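# Folding T-shirts on a Table

Folding goes faster at a table than on a bed. A bed gives under your hands and the shirt moves with it. Pick a table long enough for the shirt and the finished pile, and cover it if the top is rough or marked. A dark cover makes light lint easy to spot. Wipe it down before you start.

Keep a second, smaller table behind you or to one side for finished clothes. If the pile sits on the folding table you will knock it over with a sleeve sooner or later. 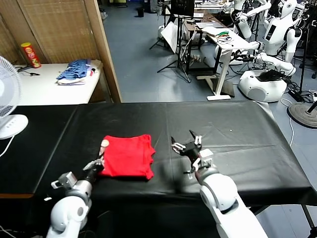
Should shirts be folded straight out of the dryer?

Fold them while they still have a little warmth in them, but only when the seams are dry. Collars and underarm seams hold damp longest. If they feel cool, hang the shirt over a chair for twenty minutes.

## Flattening

Most bad folds start with a shirt that was never flat. Lay it front side down with the hem toward you. Take one bottom corner in each hand and pull toward yourself, then out to the sides. Run your palm from the middle to the edges. Small creases can stay. A twisted side seam can't, so lift that side and set it down again.

Light synthetic shirts slide on a smooth cover. Put a damp sponge cloth under the collar to hold it. I use a Tagle cloth, but any brand will do.

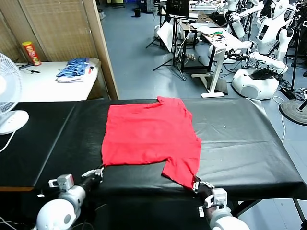

Refilwe Cele wrote in to say she skips the pulling and snaps each shirt once in the air before it touches the table. She finds it takes the twist out of cheap cotton, though it does nothing for heavy shirts.

## Folding

1. Bring one side in to the middle, sleeve and all. Turn the sleeve back so it lies along the body.
2. Do the same on the other side. You should have a long strip the width of a sheet of paper.
3. Fold the hem up to just below the collar.
4. Fold once more for a shelf, or twice more for a drawer.

Press down with a flat hand after each fold. If the ends bunch up, open the last fold only and smooth it.

Thick shirts do better with one fold fewer. Kids' shirts need only steps 1 to 3.

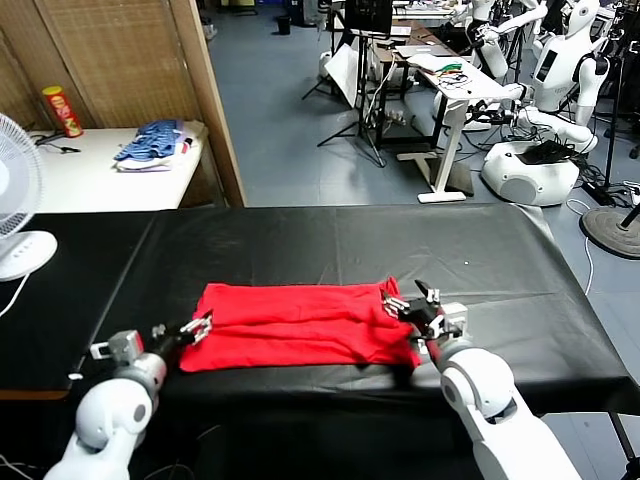
*Red cloth folded long, with a crease across the middle.*

## Stacking

Put the folded edge facing out so you can pull one shirt without dragging the next. Keep heavy cotton at the bottom. Stripes and prints can go anywhere, but I put them on top in February, when everything else in the drawer is a sweater.

Shirts stored for a season should go in loosely. 4 to a bag is enough.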